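When the gripper drops the leaves

Last month our small arm began to drop mint sprigs between the box and the tray. I want to share what we found, maybe it saves you an evening.

First, stop the arm before you touch anything. Press the red button and wait until all movement ends. Doğukan once reached in while the program was only paused, and the fingers closed on his thumb. It was a small bruise, but now the rule is on our wall.

Then look at the cable on top of the gripper. Ours was tied too short, and at full reach it pulled the plug a little loose — the fingers opened by themselves.
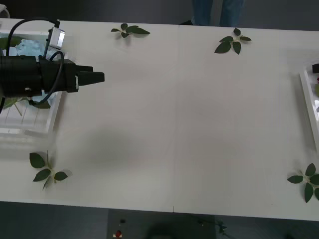
We gave the cable a bigger loop and fixed it in 3 places with soft tape. Do not use hard plastic ties, they cut into the cover after many turns. After this, move the arm slowly by hand to every corner of the table and watch if the cable becomes tight.

Wipe the fingers too. Leaf juice dries on them and the stems slip. Warm water and a drop of dish soap is enough, but let them dry well before you switch on the power.

Ours has now made almost 1,000 picks without a drop. I check the plug every Sunday.

Suryani Lubis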